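ALCARAZ PUBLIC LIBRARY DISTRICT
MINUTES OF THE REGULAR MEETING OF THE BOARD OF TRUSTEES

The regular meeting was held in the ground floor meeting room of the Main Library on 14 February 2018. The President called the meeting to order at 6:32 p.m. Six trustees were present and one was excused. The Director and the Recording Secretary also attended. A quorum was declared.

1. Approval of Agenda

The agenda was approved as posted, with Item 7 moved ahead of Item 6 at the request of the Director.

2. Approval of Minutes

Minutes of the January regular meeting were approved with one correction. Under Item 5, "Drovis Avenue branch" should read "Drovis Street branch." Motion carried, five in favor, one abstaining.

3. Public Comment

Two residents spoke. The first asked that the Drovis Street branch open at 9:00 a.m. on weekdays in place of 10:00 a.m. The Director will report on staffing costs at the April meeting. The second asked why large print titles had been moved to the lower level. The Director replied that the move was temporary while the carpet on the main floor is replaced, and that staff will bring titles up on request.

4. Financial Report

The January report was received and placed on file. Trustees asked about the heating line, which is over budget for the second month. The Director stated that the boiler at the Main Library ran on its backup burner for part of January and that the repair invoice had not yet been received. A budget transfer will be brought forward if needed.

5. Director's Report

The district issued 227 new cards in January, compared with 190 in the same month last year. The increase was mostly at Drovis Street.

The annual weeding of the nonfiction collection is complete at the Main Library. Withdrawn items have been passed to the Friends of the Library for their spring sale.

The parking lot light nearest the book return is out again. The electrical contractor has been called.

7. Catalog System Contract (taken out of order)

The current agreement with Pendis ends on June 30. Written proposals were received from Pendis and Sutix. Staff reviewed both and recommended renewal with Pendis for three years. The Sutix proposal was lower in the first year but did not include transfer of patron holds or training at the branch.

A trustee asked whether a one-year renewal had been offered. The Director stated that it had, at a higher annual rate. After discussion it was moved and seconded to renew with Pendis for three years, subject to review by counsel. Motion carried, five in favor, one opposed.

6. Meeting Room Policy, Second Reading

Trustees reviewed the revised policy. The capacity of the ground floor room is stated as 80 persons, as posted by the fire marshal. Section 4 was amended to allow light refreshments without a deposit. Section 6, on after-hours use, was returned to staff for clearer wording on keys. The policy as amended was adopted unanimously, with Section 6 held over.

8. Programs

Some 183 people attended programs at the two locations in January. Attendance at the evening book group was down, which staff attributed to the snow closing. The spring schedule includes tax help, a seed swap, and a science series for grades six through eight.

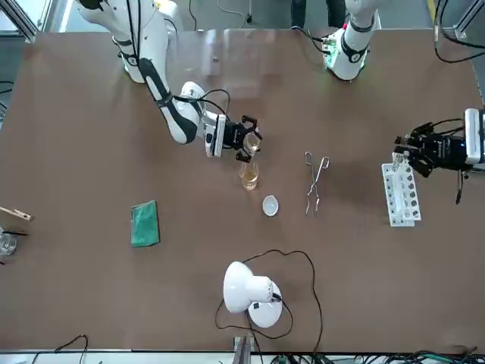

Page last changed: February 26, 5:10 p.m.

The Board approved a transfer from the gift fund to cover supplies for the science series. Motion carried unanimously.

9. Old Business

Roof warranty: no report.

10. New Business

The Board discussed whether to hold one meeting each year at the Drovis Street branch. It was agreed by consensus to do so in April, provided that notice is posted at both locations.

11. Adjournment

There being no further business, the meeting was adjourned at 8:04 p.m.

Respectfully submitted,
Recording Secretary to the Board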